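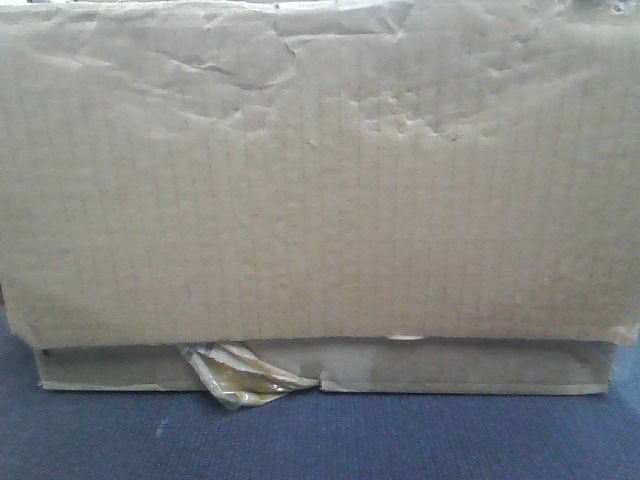
1/ Cellule de dépose de cartons, ligne Merel, site de Ponedthorpe. Suite des notes de maintenance d'octobre. Sujet du fil : les rejets à la station de contrôle de fond et ce qu'on a modifié.

2/ Configuration : un bras, un préhenseur à ventouses Skjelbred, une table de dépose revêtue de textile bleu foncé, une caméra fixe. Automate Ferkeo. Le revêtement a remplacé le caoutchouc, qui marquait les fonds.

3/ La caméra vérifie une seule chose : le bord inférieur du carton doit sortir en ligne droite sur le bleu. Si la ligne est interrompue, rejet vers le convoyeur latéral.

4/ Cas type : ruban d'emballage froissé qui dépasse sous la face avant, replié sur lui-même, extrémité pendante au-delà du bas de la bande inférieure. Translucide, ambré par endroits, avec des reflets. L'algorithme voit une rupture de contour et rejette. Le carton, lui, tient droit sur son assise.

5/ Les creux et les plis du haut de la face ne comptent pas. Zone masquée dans la recette depuis la mise en service. Même chose pour le liner déchiré dans l'angle inférieur droit, tant que le bord de la bande inférieure reste net.

6/ Premier réflexe de l'équipe de nuit : baisser le seuil de contraste. Mauvaise idée. On laisse alors passer les rabats mal fermés. Seuil remis à sa valeur d'origine, accès protégé par mot de passe.

7/ Cause réelle en amont, sur la fermeuse. Lame de coupe émoussée : le ruban s'étire avant de céder et laisse une queue qui se recolle sur elle-même. Compteur de lame relevé à 449 heures. La fiche prévoit un contrôle visuel à chaque changement de bobine, il n'était plus fait.

8/ Lame remplacée. Ressort du bras presseur arrière remplacé aussi, il avait perdu sa tension. Vis de bride : serrage en croix, frein-filet moyen. Ne pas graisser l'axe côté lame, la graisse migre sur le ruban.

9/ Côté vision, Hrvoje Perić a séparé le défaut en 2 codes. Code A : ligne interrompue avec reflet spéculaire, donc ruban probable, reprise manuelle. Code B : ligne interrompue sans reflet, arrêt de cellule. L'opérateur n'a plus à deviner.

10/ Essai de validation : plus de 2000 cartons en production normale, éclairage diffus inchangé. Quelques codes A, tous au démarrage d'une bobine. Aucun code B. Les premiers tours de bobine restent à purger à la main pour l'instant.

11/ Entretien de la table : aspiration du revêtement à chaque prise de poste, buse plate, sans brosse rotative. Une peluche blanche isolée ne déclenche rien, le filtre de taille l'élimine. Un amas contre le bord du carton, oui.

12/ Ventouses : contrôler les lèvres en même temps. Sur une face bosselée le vide monte plus lentement. Temporisation de prise allongée dans la recette « carton recyclé » uniquement. Ne pas la recopier dans les autres, on perd de la cadence pour rien.

13/ Question reçue en privé : pourquoi ne pas passer à un ruban opaque ? Testé. Le reflet diminue, le code A devient inutilisable et tout bascule en code B. On garde le translucide.

14/ Reste à faire : capteur de longueur de queue en sortie de fermeuse. Support usiné, câble tiré, entrée automate pas encore déclarée. Le plan du support est dans le dossier de la cellule, révision 2. La première révision a un entraxe faux, à détruire si vous l'avez encore imprimée.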